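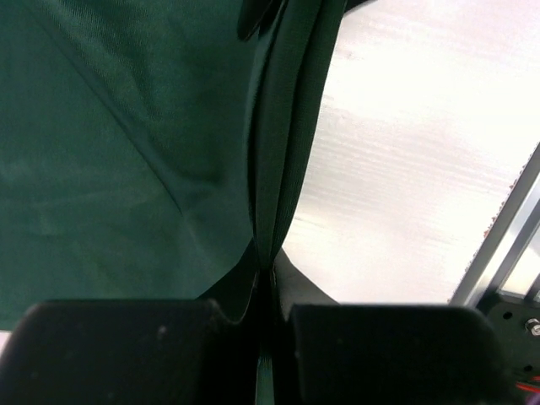

Drevholm Station, Cloth Handling Project – Pre-Session Checklist with Comments
Skulosberg Technical College, Robotics Club
Revision: May. Replaces the single-page version taped to the cabinet.

To be completed by the student operator before power is applied to the arm. Mark each item OK, FAIL or N/A. A FAIL in section 1 ends the session until it is cleared.

1. POWER AND STOP

1.1 Emergency stop within reach of the operator's chair. OK
1.2 Emergency stop drops motor power when pressed. OK
Comment: Tested twice, once with the arm at rest and once during a slow jog. Reset requires the key.
1.3 Supply cable free of cuts, not routed across the walkway. OK
1.4 Speed limit set to 70 percent or lower in the Dolumero controller. FAIL, then OK
Comment: Limit was at 100 on startup. The setting does not survive a firmware update. Check it every session, also when the previous sheet says OK.

2. ARM AND MOUNT

2.1 Base bolts at torque mark. OK
2.2 No play at the wrist when pushed by hand, power off. OK
2.3 Wrist wiring clear of moving joints through full rotation. OK
Comment: Rotate slowly. Stop at the first sign of tension.
2.4 Hours since last joint grease under 3000. OK
Comment: Counter reads 1060.

3. GRIPPER

3.1 Fingers open and close without sticking, 12 cycles. OK
3.2 Finger faces clean. N/A
Comment: Wiped at the end of the previous session, not repeated. Dry cloth only. Solvent is not to be used on the pads.
3.3 Grip force at the cloth preset. OK
Comment: The rigid-parts preset is one line above it in the menu. Read the name back aloud before confirming.

4. WORK SURFACE

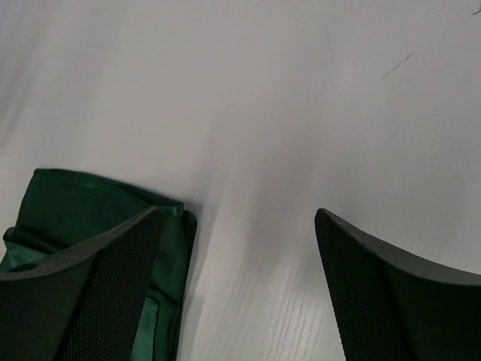 Item 4.1 covers the tabletop and is the item most often signed without being done. The vision script separates cloth from background by color, and a mark on the surface can be picked up as an edge. Wipe the full reach area, then look along the surface at a low angle. The short, thin dark line on the white top, well to the right of the folded green cloth, is the size of mark to look for. Try to lift it with tape first – if it stays, log it as a scratch and mask it in the script. Result: OK after cleaning.

4.2 Table locked, no movement when leaned on. OK
4.3 Lighting at the session setting, blinds closed. FAIL
Comment: One blind does not close fully. Session allowed to proceed with a new background calibration. Repair request sent to the building office.
4.4 Only the test cloth within reach of the arm. OK
Comment: Sleeves, lanyards and bags count as cloth.

5. SOFTWARE

5.1 Correct task file loaded (Cisternas fold, version on the whiteboard). OK
5.2 Dry run with no cloth, quarter speed. OK
5.3 Logging on, disk space checked. OK
Comment: Delete nothing from the shared folder to make room. Move old runs to the club drive.

6. DURING THE SESSION

6.1 One operator and one observer at all times. The observer holds no other task.
6.2 Hands outside the taped line while motor power is on. If the cloth snags, stop, drop power, then free it by hand.
6.3 Any contact between the fingers and the table is logged, including light contact.

Open items carried forward: 1.4 (find out whether the limit can be stored), 4.3 (blind).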